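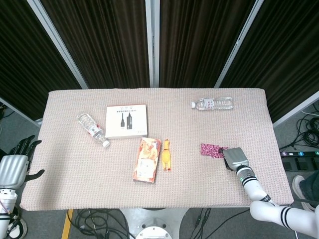
The government leaflet on what to do in a national emergency reached our part of Brosoro in May, and most people I know have put it in a drawer. It asks every household to be able to manage without outside help for four days, with water, food, light and a radio. I think this is the right thing to ask, and I think the way it has been asked is poor. The leaflet deals with water in one line, as though everyone had a cellar and a car. Many homes have whatever was left over from the last shopping trip, and two clear plastic bottles with white caps, lying on their sides on a pink tablecloth, will not keep a family going until Wednesday.

Defence spending is argued over in terms of ships, aircraft and recruitment. Those things matter, and I have supported most of the increases. But an enemy who wants to cause trouble without starting a war will look at the pumping station before he looks at the barracks. A water company's control room is run by a small night shift. If it goes down, the army will be asked to drive tankers around housing estates, and soldiers who are driving tankers are not available for anything else.

That was the lesson of Urnance, the exercise held on the coast last winter. The published summary is short, and the section on water is half a page. It says that the taps in Grerness were treated as dry from six in the morning, and that by the afternoon the collection points could not keep up with demand. Elderly residents on upper floors were listed as "not reached". The summary then moves on to communications, where things went better.

Eldana Jemal worked on the Grerness side of the exercise as a local emergency planner and has since left the job. She told me that the delivery plan assumed people could walk to a collection point and carry their water home. "We had the lorries," she said. "We had no idea who couldn't come down the stairs." The council had some of that information in its social care records, but the planning team had no agreement that allowed them to see it. Drawing up such an agreement would cost very little. As far as I can find out, it still has not been done.

Ministers prefer to talk about personal responsibility, and up to a point I agree with them. Those of us who can store water should do so, and leave the queue to those who can't. I keep mine under the stairs and change it when the clocks change. It is dull and it takes up the space where the vacuum cleaner used to go. But I own my house and have a cupboard to complain about. A couple with a baby in one rented room can read the same leaflet and do almost nothing with it, and being told again that it is their duty won't help them.

There are two changes I would make before another leaflet is printed. The first is to put sealed water into public buildings that people already use: schools, libraries, health centres, the larger blocks of flats. It should be stored on the site, with a named person who holds the key. At present the reserve for the whole of Brosoro sits in a single warehouse run by a contractor, Abeysekara, on the far side of the river. I have no complaint about the firm. My complaint is with a plan in which everything has to cross one bridge.

The second is to practise with the public present. Urnance used staff playing the part of residents, and staff are fit, sober and free all day. Turn off the water in a few streets for an evening, with proper warning and with help ready for anyone who is ill, and the planners would find out things that no table-top session will show them. People would grumble. They grumble about roadworks as well, and the roads still get mended.

The objection I hear most is that all this frightens people. I don't believe it does. My parents' generation had sirens tested over their heads and carried on hanging out the washing. What worries people now is a leaflet that says the danger is serious, followed by months in which the authorities do nothing they can see -- no water in the school store, no list of who needs a knock on the door, no word on where to go.

The next review of the Brosoro plan is due before winter. The councillors who sit on it should ask to see the half page on water from Urnance, and ask what has been changed since it was written.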